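Teaching by Repetition: Inside a Dish-Clearing Dataset

The kitchen at Plakatari is fitted out much like the kitchen of a small rental apartment. It has white cabinets, a steel sink, a chrome faucet and a counter that is always short of space. Its purpose is to produce recordings. Each recording holds one attempt at a household task, performed by a two-armed robot while a person controls both arms from a few feet away.

The project is called Toma. It began in July with a single task, moving dishes between a counter and a sink, and it has stayed with that task longer than planned. The software being trained on the recordings is given no rules about plates. It receives camera images and joint positions, and it learns to predict what the arms should do next. Everything it knows about a bowl comes from examples in which somebody picked one up.

A single example is called an episode. At Plakatari an episode runs for at most 30 seconds. The operator holds a pair of lightweight handles, each linked to one arm, and moves them as if handling the dishes directly. The arms follow. The system stores the images, the position of every joint, the opening of each gripper and a short text label describing the task. When the operator presses a foot pedal, the episode closes and the counter is reset for the next one.

Resetting takes more thought than it sounds. If the dishes go back to the same spots every time, the model learns the spots. It will reach confidently for a plate that has been moved four inches to the left. To prevent this, the operator works from a sheet of starting layouts. The sheet for the dish task lists 105 of them, covering which dishes are used, where they sit, whether they are stacked and which arm is expected to move first. A layout is crossed off when it has been recorded 5 times by different operators.

Different operators matter for a related reason. One person approaches a plate from above and pinches the near rim. Another slides in from the side. Both work, and a model trained on only one style tends to fail when its first approach is slightly off. Too much variety has a cost as well. When two operators solve the same layout in opposite ways, an early version of the model would sometimes produce a motion halfway between the two and close its fingers on air. The present rule fixes the order of the steps and leaves the path of the hand open.

Stacked dishes remain the hardest part of the list. A gripper with two fingers can close on one rim or on several, and the difference in finger opening is small. If the fingers catch only the upper dish, the lower one stays behind. If they catch both loosely, the upper dish can turn during the lift. Operators are told to pause for a moment after closing the fingers, so that the recording contains a clear view of the grip before the arms move on.

The sink adds problems of its own. Brushed steel throws reflections that change with the time of day, and the basin walls limit the angles from which an arm can enter. Plates lying against each other hide one another's edges. A camera placed high sees the dishes well until the gripper comes down over them, at which point the view is blocked by the hand that needs it.
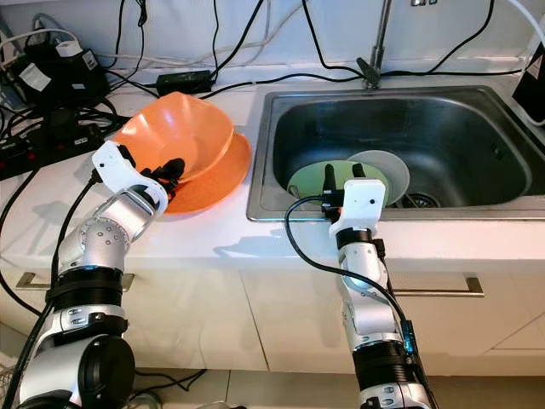 Both arms at work in the Plakatari kitchen: the left gripper at the rims of an orange bowl and plate, the right reaching into the sink over a pale green plate.

Cabling is the least elegant part of the setup. The arms, cameras and recording computer all need power or data, and the counter near the backsplash has filled up accordingly. The team considered clearing it before each session and decided against it. Real kitchens have chargers and cords in them, and a model that has only seen bare counters may treat a black cable as something to act on. The cords that run along the arms are a separate concern. They need enough slack for a full reach and little enough that they do not catch on a faucet.

Every episode is reviewed before it enters the training set. The reviewer watches it at double speed and marks it as kept, trimmed or rejected. Dropped dishes are not rejected automatically. If the operator recovers and finishes the task, the episode is kept and tagged, as the model needs examples of getting out of trouble. Rejection is used for missing camera data, wrong labels and episodes in which a hand enters the view to help. In the last full week of review, 89 percent of episodes were kept whole.

The reviewed recordings are passed to Jornano, the partner that trains the models. Jornano returns a trained version for testing on the same counter, along with a list of layouts on which it performed poorly. The list goes straight back onto the operators' sheet. Recent additions are mostly dishes that touch the basin wall, and pairs of plates that differ little in size.

A second kitchen is being fitted out at Gremthorpe with a deeper sink, darker counters and a different faucet. The arms will be the same model, mounted at the same height. The first recordings there will repeat the existing dish layouts before any new task is added.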